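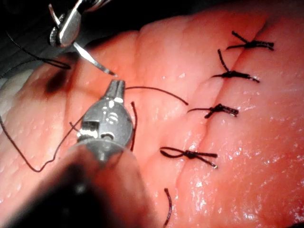 Can you start Gruvmont in the middle? You can, and episode 20 is the best door in, with a new crew, a new ship and a recap that takes under two minutes.

I came to this space opera podcast the hard way, from the first episode, on a long drive in June, and I was gone before the second gas station. It's an audio drama with a full cast, a real score and a talking freight hauler called Bronance who may be my favorite character in any medium right now (sorry, every droid I have ever loved). By the time this issue lands there will be 124 episodes. I have heard them all, most of them twice, and the one with the stalled elevator more times than I should admit in print.

The setup is simple. Gruvmont is a mining moon at the far end of a trade route that stopped paying years ago. The company left and the people stayed. Each season follows one ship that tries to get a cargo in or out, and the cargo is never what the paperwork says it is.
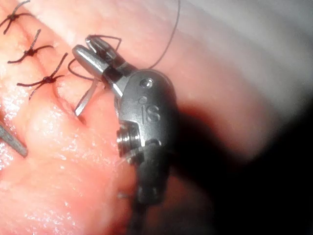 What gets me every time is the sound. Doors on the moon have a little hitch before they close, and you learn which door is which, so when a character lies about where she is, you know it before anyone else in the story does! I yelled at my dashboard. The second season does this with footsteps on a metal ramp, and I won't say any more, except please wear headphones for the last ten minutes.

The fans are half the fun. They gather on a message board called the Gruvine, where one thread on the design of the cargo bay runs to 486 posts and still hasn't settled where the ladder goes. Somebody has drawn deck plans. Somebody else has drawn better deck plans. There's a monthly listen-along where everyone presses play at the same moment and types in capital letters, and newcomers are treated very kindly as long as they stay out of the spoiler threads.

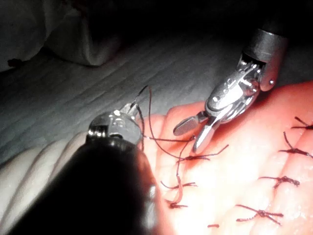 Season five belongs to Győri, the relay station we'd only ever heard through static, and it's a darker stretch than the ones before. I missed the banter at first. Then Bronance gets a whole episode alone with a broken radio, telling it knock-knock jokes and answering them himself, and I had to pull over.

Is it perfect? No – the third season has a court case that drags, and the ad breaks land in odd spots. Skip the tax hearing if you must. But keep the episode right after it, and listen for the door.

24 Apr 2019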